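서랍 한 칸 비우는 데 오후가 다 갔다

미루고 미루던 탕비실 정리를 드디어 했어요. 정리라고 해봤자 회색 철제 서랍장 하나인데, 이게 뭐라고 9월 내내 머릿속에 걸려 있었는지 모르겠네요ㅎㅎ
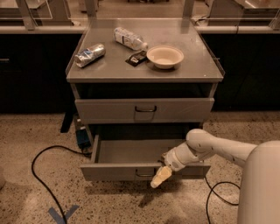 저희 작업실은 여럿이 같이 쓰는 공간이라 서랍장도 공용이에요. 공용 서랍이 어떻게 되는지는 다들 아시죠? 처음엔 분명 위 칸은 컵이랑 수저, 아래 칸은 간식, 이렇게 정해놨거든요. 근데 어느 순간부터 아래 칸에 나무젓가락이 들어가고, 배달 음식에 딸려 온 간장이 들어가고, 누가 쓰다 만 건전지가 들어가고... 나중엔 서랍이 뻑뻑해서 반밖에 안 열리더라고요. 뒤쪽에 뭐가 걸린 거예요. 손을 넣어서 더듬더듬 꺼내 보니 작년에 잃어버렸다고 난리 쳤던 Zanetti 줄자가 나왔어요. 그때 새로 하나 샀는데! 이제 줄자만 두 개입니다.

일단 아래 칸은 싹 비우기로 했어요. 저는 정리할 때 조금씩 골라내는 걸 못 해요. 남길 것만 다시 넣는 쪽이 훨씬 빨라요. 꺼낸 건 전부 바닥에 신문지 깔고 늘어놨는데, 지나가던 Zawadi Massawe 씨가 보더니 벼룩시장 여냐고 하셔서 한참 웃었어요. 그러면서 본인 차 티백은 슬쩍 챙겨 가시고요ㅋㅋ

비운 다음엔 먼지부터 털고, 물티슈 말고 꼭 짠 행주로 닦았어요. 철제 서랍은 구석에 부스러기가 엄청 껴요. 면봉으로 모서리를 훑었더니 과자 가루가 끝도 없이 나와서 중간에 그냥 청소기를 가져왔습니다. 처음부터 가져올걸. 냄새도 좀 나길래 서랍은 열어둔 채로 30분쯤은 둬야지 했다가, 점심 먹고 오니 그보다 훨씬 오래 열려 있었네요.

문제는 서랍장 위예요. 여기가 진짜 쓰레기가 모이는 자리거든요. 찌그러진 캔, 생수병, 과자 봉지, 하얀 그릇. 딱 손 닿는 높이에 평평하니까 다들 잠깐만 하고 올려놓는 거죠. 저도 그래요. 뭐라고 할 자격이 없어요... 캔은 캔대로, 봉지는 일반 쓰레기로 보내고, 생수병은 라벨 떼서 페트 수거함으로. 이 라벨이 잘 안 떼어질 때가 제일 짜증 나는데, 저는 그럴 때 가위 끝으로 살짝 집어서 뜯어요. 그릇은 설거지해서 제자리로 보내면 되고요. 이 그릇은 가볍고 넓적해서 과일 담기에도 좋고 라면 덜어 먹기에도 좋아서 은근히 인기가 많아요. 그러니까 맨날 설거지통 아니면 여기 위에 있지.

그리고 칸막이! 이번엔 돈을 좀 썼어요. 동네 생활용품점에서 Sornero 칸막이 바구니가 하나에 2,000원이길래 집어 왔습니다. 원래는 Unarby 걸 사려고 했는데 높이가 애매해서 서랍이 안 닫힐 것 같더라고요. 칸막이 살 때 가로세로만 재고 높이는 안 재는 분들 꼭 계신데 (네, 작년의 저요) 높이 꼭 재세요. 손잡이 쪽 앞판보다 바구니가 높으면 걸립니다.

새로 정한 자리는 이래요.

위 칸: 수저, 병따개, 가위, 행주 여분
아래 칸: 개인 간식. 이름 없는 건 다 같이 먹는 걸로
서랍장 위: 원칙적으로 비워두기

마지막 줄은 저도 별로 기대 안 해요. 그래서 옆에 Prudora 분리수거 가방을 걸어볼까 고민 중인데, 걸 데가 마땅치 않아서 일단 장바구니에만 담아놨어요. 혹시 써보신 분 계시면 바닥이 잘 서 있는지 좀 알려주세요. 후기 사진으로는 흐물흐물해 보이더라고요.

다음엔 뒤쪽 어두운 색 하부장을 열어야 하는데... 문 열기가 무서워요. 거기 뭐가 들었는지 물어봐도 다들 대답이 달라요. 아마 종이컵이 종류별로 나오지 않을까 싶어요. 열어보고 또 쓸게요!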